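Speaker notes: fitting out an under-stairs cupboard
Hamden home improvers' evening, 26 January 2018
Speaker: Tyra Skjelbred

Say hello, thank Javiera Gallardo for setting up the hall. Mention that questions come at the end, except for anything about safety.

Start with why we did it. The cupboard under our stairs had one bulb, one hook and a vacuum cleaner that fell out whenever the door was opened. We wanted shelves at the low end, coats at the tall end and a place for shoes near the door.

Measuring. The slope is the hard part. Ours runs from 161 cm at the door side down to 19 cm at the back. Measure the height every hand's width along the wall and write it on the wall itself in pencil. I lost my first piece of paper and had to start again. Check the floor with a level too. Ours dropped towards the hall, so the first upright stood crooked until I packed it underneath.

Pause here for anyone writing the numbers down. 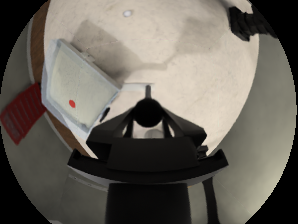

Next, the drawers. Sixten Nyberg talked me out of hinged doors because they would have hit the radiator. We used three deep pull-outs on full-length runners. Leave the gap the runner maker asks for on each side. I left less on the middle one and had to plane it down, which took a whole evening.

Paint. Two coats of primer, two of eggshell. Do the back edges before fitting, as you will not get a brush in afterwards. Leave the fronts off for a few days so they harden. I put mine on too soon and one stuck to its neighbour.

Cost. The total was 377 pounds, including the runners but leaving out tools I already had. A joiner quoted us 1614 for much the same thing. Be fair to the joiner: his price included moving the light switch, and we left ours where it was.

What I would change. Put a socket in at the low end. Fix the coat rail further back from the door.

Pass round the spare runner so people can try it. Ulla Solheim is on next with hallway tiles, so finish on time and take questions by the tea table if it runs over.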